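Clatison Adds Flosel Tumbler Line in Three Colors for School, Cafeteria and Catering Buyers

Single-wall plastic cup replaces two earlier series; open stock and case quantities available from May

STELMAKH - Clatison, a supplier of reusable tableware to institutional kitchens, today announced the Flosel tumbler, a tapered plastic cup for cold drinks. The cup is offered in pink, light blue and lime green. Orders are open to existing account holders now, and general availability begins in May.

Flosel replaces the company's two earlier cold-drink series, which differed in rim diameter and could not share dishwasher racks or lids. The new cup uses one body size across all colors. Buyers who order by color for different rooms, age groups or meal periods can store and wash the whole stock together.
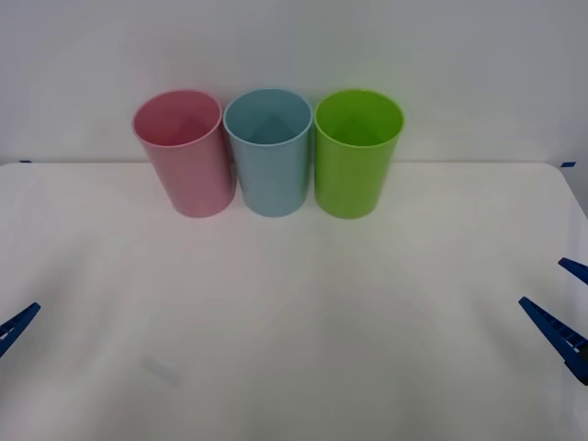

Flosel tumblers in pink, light blue and lime green.

Construction

The Flosel tumbler is a single-wall molded cup with an open top and a body that narrows slightly toward the base. Nominal capacity is 400 milliliters, measured to the rim. The recommended fill level is lower and depends on whether the cup is carried on a tray or handed over a counter.

The taper was set by two requirements. The first was nesting: cups have to stack deeply enough to save shelf space but release without twisting when they come out of the dryer damp. The second was standing stability on trays with a textured surface. Earlier samples with a steeper wall nested well but tipped more readily when empty, and the angle was reduced before tooling was approved.

The rim is rounded on the drinking side. Clatison specified a rounded lip after buyers of the previous series reported rough edges on cups that had been stacked and unstacked for several school terms. The color is mixed into the material before molding. No printed or coated decoration is applied to the standard product, and there is no surface layer to wear off in washing.

Color

The three colors were selected for separation under ordinary indoor lighting. Pink and light blue are pastel shades. Lime green is considerably more saturated and was included at the request of kitchens that need one cup to stand out from the rest, for instance to mark a drink prepared for a special diet. Clatison does not assign meanings to the colors and recommends that each site post its own key at the serving point.

Colors are matched by batch. Buyers who need a uniform appearance across a large dining room should place the full quantity on one order, as small differences between batches are normal for pigmented plastic. The batch code is printed on the carton label and should be quoted with any reorder.

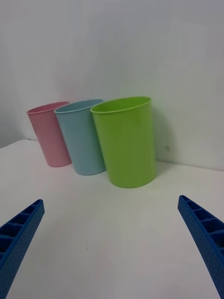

Sites that keep mixed colors on an open counter are advised to set out single cups in a row and hold the reserve stacks underneath. In trials at the Ginano test kitchen, operated by Clatison for product evaluation, this arrangement shortened the time needed to restock between sittings. It also made it easier for staff to see which color was running low. Stacks placed directly on the counter were more often knocked over, and users tended to pull out two cups at once.

Washing and storage

Flosel tumblers are intended for commercial dishwashers with standard open cup racks. Cups should be racked upside down, with space left between rims, and allowed to dry fully before stacking. The maximum stack height for storage is 20 cups. Taller stacks place enough weight on the lowest cup to make separation difficult, particularly in warm storerooms.

The cup is not intended for microwave use or for hot drinks. Abrasive pads should be avoided on the outer wall. Stains from fruit juice or tomato products can be reduced by soaking the cups in warm water with a mild detergent before the main wash.

Cups with visible cracks, whitening at the rim or deep scratches on the inside should be taken out of service. Clatison supplies an inspection sheet with each first order. The sheet lists the points to check and can be kept with the kitchen's other equipment records.

Packing and ordering

The standard carton holds one color and contains 16 cups. Mixed-color cartons are not offered at launch. The carton has been reduced in height compared with the previous series and fits the lower shelf of a standard storeroom rack without being turned on its side. Inner dividers are made of cardboard, and no plastic sleeves are used between cups.

The series is listed in the Clatison trade catalog under number 2213, with a color suffix for each version. All three colors carry the same price. Samples may be requested one per color per site; sample cups are taken from regular production.

Remaining stock of the two earlier series will be sold until exhausted. Replacement lids for those series will stay in the catalog after the cups are withdrawn, and they do not fit the Flosel rim. A lid for the new cup is under development. Its specification and release date have not been set.

Account holders with standing orders for the earlier series will receive a changeover form from their regional office. Standing orders will not be converted automatically. Buyers who return the form before the May release can choose a split delivery, with the first cartons sent on release and the balance held at the Stelmakh warehouse until called for.

About Clatison

Clatison supplies reusable cups, plates, bowls and serving trays to schools, workplace cafeterias, day care centers and catering firms. Its product range is developed and tested at the Ginano test kitchen and distributed from Stelmakh.

Contact

Clatison Trade Sales, Stelmakh
Catalog requests, samples and changeover forms are handled by the trade sales desk. Please include your account number and the delivery address of the site.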